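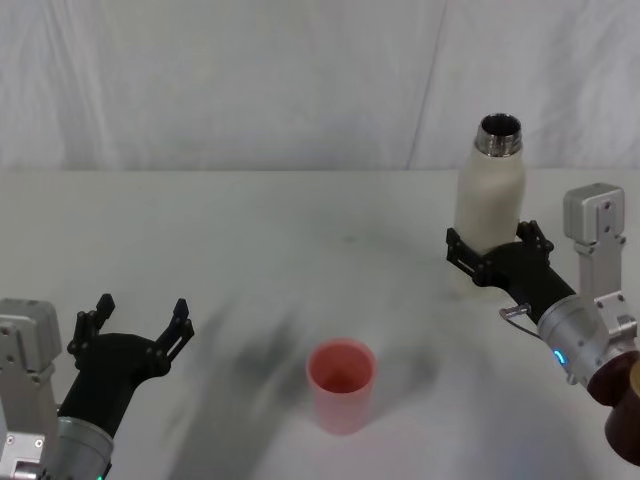
# Two-Arm Pouring Bench: Demo Day Safety Walkthrough

Site: Tallcombe, Hall 2, Kabbaj bench
Occasion: April open day
Done by: visiting safety reviewer, Catalow
Result: OK to run, with two items to close before the afternoon groups

I walked this bench before the doors opened, then stayed for the first demonstration with the checklist on my knee. Comments are longer than the form wants. I enjoyed this one a lot, so bear with me!

## A. Table and surroundings

- [x] **Tabletop clear of tools, tape and loose hardware.** Bottle and cup only. Lovely to see a demo table this plain; the last open day I covered had screwdrivers parked next to a moving arm.
- [x] **Surface clean.** One faint gray smudge toward the middle of the table, left of the bottle. Cosmetic. Wipe it when convenient.
- [x] **Backdrop hangs clear of the work area.** The cloth falls behind the far edge of the table. It's wrinkled, and I don't care, but the crew might want to steam it for next year.
- [ ] **Backdrop weighted at the bottom hem.** Not done. The side door makes a draft when a group comes through, and the bottle stands near the back of the table. Two clips on the lower rail would do it. **Close before afternoon.**
- [x] **Floor line taped and visible.** Good bright tape, 2000 mm from the table edge on the public side. Kids stood right up to it and stayed there.

## B. Arms and grippers

- [x] **Gripper fingers open and empty before start.** Both sets, left and right. The right gripper starts in front of the bottle with a finger to either side of it, so the first move is short and slow, and visitors can see exactly what's coming. I liked that very much.
- [x] **Finger linkages free of debris.** Checked with the power off. Pivots move smoothly on both hands.
- [x] **Gray modules above the wrists secure on their brackets.** Tried each one by hand, no play. Front screws all seated.
- [x] **Cables routed with slack.** The thin dark cable by the right gripper curves back toward the arm. I asked for a full wrist rotation in slow mode to watch it, and it never pulled tight.
- [x] **Status lights readable.** Green low on the left one, blue on the right when I looked. The presenter knew what both colors meant without looking them up.
- [ ] **Light colors explained on the visitor sign.** Missing. Three people asked me, and I was only the person with the clipboard. One printed line would do. **Close before afternoon.**

## C. Props

- [x] **Props as listed.** Cup is a plain pink tumbler with no handle. Bottle is the cream one with the metal neck.
- [x] **Bottle cap off and stored away from the table.** Off. Cap is in the drawer, labeled.
- [x] **Exposed neck checked for sharp edges.** Ran a gloved finger around the threads, then a bare one. Fine.
- [x] **Dry contents only.** The crew uses Clesine practice beads in place of water, 300 ml measured out per run. Easy to sweep up, and the rattle into the cup gets a big reaction from the front row.
- [x] **Spare cup on hand.** Under the table, in the bin with the dustpan.

## D. Stopping the thing

- [x] **Emergency stop within reach of presenter.** Yes, belt height, left side.
- [x] **Second stop on the public side.** Yes, and staffed.
- [x] **Stop tested with arms moving.** Tested twice from each button. Both arms held position every time and didn't sag.
- [x] **Restart needs a deliberate action.** Releasing the button alone does nothing. There's a separate key, and the presenter wears it.
- [x] **Run log kept.** The counter read 1751 when I signed off. Please write down the number after any stop as well, even a practice one. Last year's sheet had gaps.

## E. Watching it with people in the room

The presenter talked first and moved the arms second, which I wish every bench would copy. People had time to find a spot and get the strollers parked. When the right arm finally closed on the bottle the whole room went quiet, and then a small voice asked if the robot was thirsty (best question of the morning by a mile).

- [x] Presenter faces the group while the arms move, helper watches the table
- [x] Speed limit set to demo mode and locked
- [x] Nobody reaches over the line to hand things to the arms
- [x] Sound level comfortable, no ear protection needed
- [ ] Seating for anyone who can't stand through the full talk. Not a safety failure, but there are stools stacked in Hall 1 and it would be kind to bring some over.

## Follow-up

Hem clips and the sign line, then initial here and start the afternoon groups: ______

Stools if you can manage it. I'll be back after lunch for the Catalow bench and will stop by for another run, clipboard or no clipboard.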